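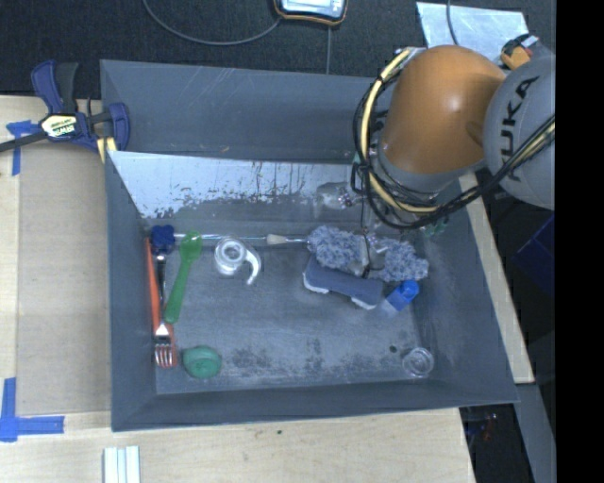 According to one reader's note on an earlier version of the entry, a tote bin is any box with a rim, and the sloping wall is only there for stacking. The trade usage is narrower.

Home | Materials | Containers | Glossary | Contact

Tote bin (also picking bin, parts bin)

A tote bin is an open-topped container used to hold mixed loose items, such as cutlery, serving utensils and small parts, before they are sorted. Walls are either straight or flared. Flared walls let empty bins nest inside each other, while straight walls give more floor area for the same rim size.

Long, thin items tend to settle along the walls and in the corners. Forks and spoons often cross one another -- the handle of one lying over another -- and the upper item is normally taken first.

Gray is a common color. Scuffs and stains on the floor of a bin do not affect its use for dry goods, but bins for tableware are washed before reuse. The Groltham pattern has a rolled rim and 3 nesting ribs; the Prindmont pattern has 5.

See also: Drasuneck crate; Nesting ratio

Shares: 935 | Comments: 3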